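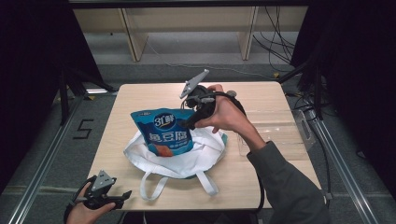

Jadari ハンドヘルドグリッパ 2台セット 使用レビュー
2019年2月

1. 評価対象

Jadari の教示用ハンドヘルドグリッパ、左右2台セットを評価した。作業者が両手に1台ずつ持ち、物をつかむ動作をそのまま記録するための機材である。ロボットアーム側の手先と爪の形状を揃えてあり、記録した開閉量と姿勢を後段の学習に渡す。購入元は Ernurham、構成は本体2台、ケーブル2本、上面用の取付プレート2枚、交換用の爪1組。収録ソフトは付属せず、Vodmont の収録パッケージを別途契約した。

比較対象として、以前から使っている Haddad の片手用モデルを適宜参照する。

2. 外観と構造

本体は黒、上面に角張ったグレーの取付プレートが立つ。握りはトリガー式で、指を回して引くと爪が閉じる。ケーブルは本体から直接出ており、コネクタは机側の中継箱にある。本体側で抜き差しできないため、断線時は本体ごと返送になる。この点は Haddad の方が扱いやすい。

爪は2本の平行開閉。交換はねじ2本で、六角レンチは付属しない。爪を替えた後は開閉量の零点を取り直す必要があり、手順書の該当箇所は巻末の表の注記に小さく書かれているだけである。初回はここで時間を取られた。

3. 試験条件

机は木目の角形、床はカーペット。対象物は袋菓子、布製トートバッグ、透明なプラスチックの収納箱とした。課題は次の三つ。

・袋をトートバッグに入れる
・袋をトートバッグから出す
・収納箱を持ち上げて向きを変える

合計300回を記録した。うち100回は当方の Kenji Fitzsimmons が行い、残りは筆者が行った。

4. 把持性能

袋物は良好。「鱼豆腐」の青い小袋では、右手の爪で上の角をつまむ持ち方が最も安定した。袋の中央を狙うと中身の厚みで爪が滑り、開閉量の記録にも細かい揺れが出る。角であれば爪の先端だけで足り、トリガーの引き量も小さくて済む。

トートバッグの口の扱いは課題が残る。布が寝ていると爪の先端が生地の下に入らず、机の天板を引っかく。左手のグリッパで口を押さえ、右手で袋を入れる手順に統一したところ、やり直しは減った。左手を遊ばせたままでも入れることはできるが、口が潰れた状態では袋の下端が縁に当たる。持ち手の布紐は、爪の内側のゴムが柔らかく、問題なくつまめた。

収納箱は苦手な対象である。壁が薄く硬いため爪との接触面が狭く、片手で上げると回転する。端の持ち手穴に爪を掛ける方法も試したが、爪の厚みに余裕がなく、差し込む角度が限られる。両手での作業を前提とすべきだろう。

5. トリガーと疲労

引き始めの重さは左右で差がある。左の個体がやや重く、Ernurham に問い合わせたところ、ばねの調整範囲内との回答だった。調整ねじは握りの底面にあり、左右を揃えることは可能。揃えた後は違和感がない。

重心は取付プレート側に寄る。上腕を浮かせた姿勢が続くと手首に負担が来るため、当方では連続収録を短く区切っている。Kenji は握り位置を指一本分下げて使っており、筆者の手では同じ持ち方をするとトリガーの戻りが不十分になった。手の小さい作業者は事前に試した方がよい。

6. ケーブル

最大の不満点。被覆が硬く、癖が付く。右側のケーブルは机の上を横切って手前の縁から垂らす取り回しにしているが、対象物の近くを通るため、袋を引く動作で押してしまうことがある。左側は外へ逃がせば干渉しない。上から吊る方式も検討したものの、腕を下ろしたときに引かれる感触が残り、採用していない。

無線版の予定について Jadari に確認したが、時期の回答は得られなかった。

7. 収録ソフトとの接続

Vodmont のパッケージでは左右の識別が接続順で決まる。再起動後に左右が入れ替わる現象を2回確認した。設定画面で本体番号を固定すれば再発しない。初期設定で固定が無効になっている理由は不明。

開閉量の時刻ずれは、収録開始時に両手の爪を同時に一度閉じ、後処理で合わせている。この方法で当方の用途には足りる。

8. 消耗

爪の内側のゴムは、メーカー資料では開閉3000回で点検、4000回で交換とされている。300回の記録を終えた時点で、右の先端にわずかな光沢が出た。滑りへの影響は認められない。交換用ゴムは単品では買えず、爪との組での販売になる。

9. 評価

把持:袋物、布は良。硬い薄物は不可に近い
操作感:左右調整後は良
取り回し:可
保守:やや不可
文書:不可

袋物や布を主体とした両手作業の収録であれば購入してよい。箱物が中心の場合は、幅広の爪が出るまで待つことを勧める。当方では2組目の発注を保留し、ケーブルの改良版が出るかどうかを11月に Ernurham へ再度確認する。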